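Bin picking dataset – how many demos before you stop resetting by hand?
Forum > Learning and Data > Collecting demonstrations
13 August 2021

plotetti_dan wrote:

Hi all, long time reader, first real question. I'm collecting demonstrations for a pick and transfer task, two metal bins back to back, painted blocks, KUKA arm with a parallel gripper. The policy is a pretty ordinary behavior cloning setup. We have 824 episodes so far and I did a good chunk of them myself, so my opinions on green blocks are getting strong.

My problem is the resets. Right now a person tosses the blocks back into the front bin after every episode. It's slow, and I'm pretty sure we all toss the same way without meaning to. When I plotted the start positions, they made a fat blob in the middle of the bin and almost nothing by the walls. Guess where the policy falls apart.

So what do you folks do? Script the resets? Make a placement chart? Just collect more and hope?

gudeta wrote:

Collecting more won't fix it if the extra episodes have the same blob in them. I'd stop today and look at what you've got before adding a single one.

We did a placement chart at my last job. Grid on paper, dice, put the block where the dice say. Boring as anything but the coverage was good. The trouble is you end up with very tidy starts, every block flat and alone, and then real bins look nothing like that.

plotetti_dan wrote:

Yeah, the tidy thing worries me. The leaning and touching cases are the ones I want most. Let me write out our routine as it stands so you can pick holes in it.

Step 1. Check the clamps. Our two bins are held together with spring clamps at the corners where they meet. If they've crept, push the bins back to the tape on the table and clamp again. We lost 42 episodes to a front bin that had slid and I'm still sore about it.

Step 2. Drop the blocks in the front bin. Mixed colors, no arranging. Then start the recording and drive the gripper down beside the block you're after.

The low approaches are where the operators differ most. Some people come in straight from above, and I like to get a finger down near the floor of the bin first and then close in from the side. With the green ones and the red ones bunched up toward the same side, there isn't a lot of room for the hoses either.
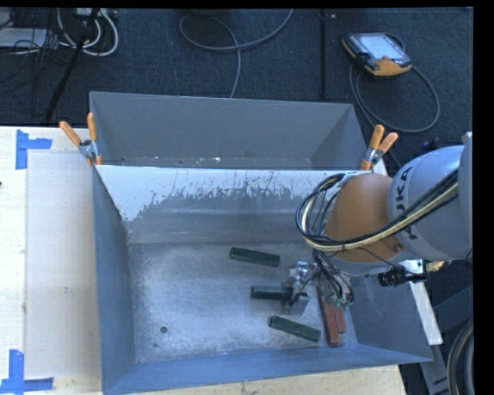 Step 3. Lift, move over the back bin, release. If the block slips on the way, keep recording. Don't stop and restart, we want the recovery in there.

Step 4. Label the episode right away. Clean, recovered or failed. Leave it until after lunch and you'll be guessing.

Step 5. Reset and swap operators every 9 episodes.

OK, have at it.

fitarcombe wrote:

Step 3 is where I'd argue. Keep recording after a slip, sure, but don't train on the slip itself. You're teaching the arm to drop things and then pick them up again. I cut everything from the start of the bad grasp to the moment the operator starts correcting.

gudeta wrote:

Disagree with fitarcombe on this one. If you cut it, you also lose the frames where the block is sitting at some silly angle because it just got dropped, and those are gold. Mask the actions during the slip if it bothers you, but leave the observations alone.

fitarcombe wrote:

Masking is what I meant by cutting, more or less. I don't delete the files. But the "leave it all in, the network will sort it out" crowd has cost me a lot of evenings, so I get grumpy about it.

henok_a wrote:

Henok Abdella here, hello from the Uter side of things. On the resets: have the arm do them. Once the back bin is full, run the same task in reverse and record that too. You get a second direction for free and the blocks land however they land. No person's tossing habit in it.

One warning, the arm has habits too. If your release point is fixed, you'll build a new blob right under it. We draw a random release point and a random height for each block.

Also, about the front bin in your picture. The rear wall has that bright scratched patch along the top and then goes to darker bare metal. Does the policy do worse if you change bins? We had one that had pretty much memorized a scuff.

plotetti_dan wrote:

Oh no. I haven't tried other bins at all. I do have a spare set that's a lot less beat up, so I'll swap those in and see how bad it gets.

Running it backwards is so obvious now that you say it. What do you do about blocks that end up flat against a wall? Our fingers can't get behind them.

henok_a wrote:

Record the nudge. Operator puts one finger on top, drags the block away from the wall, then grasps. Our first few of those looked awful and they still helped. Give them their own label so you can weight them up later.

gudeta wrote:

Seconding the separate label. I'd also make swapping operators random. Every 9 sounds fine until one person always gets the fresh start of the morning and somebody else always gets the pile of leftovers.

fitarcombe wrote:

And hold back one operator completely for the test set! I never see people do this. If the policy only works on starts made by the folks it learned from, you want to know early.

plotetti_dan wrote:

Good stuff, thank you. Plan for now is reverse runs with a random release point, nudges labeled on their own, and actions masked during slips (sorry gudeta, or maybe sorry fitarcombe, I've lost track of who won). I'll post the new start position plot in October once there's enough in it to be worth looking at.

gudeta wrote:

I won. Post the plot for the old bins and the spare ones separately please.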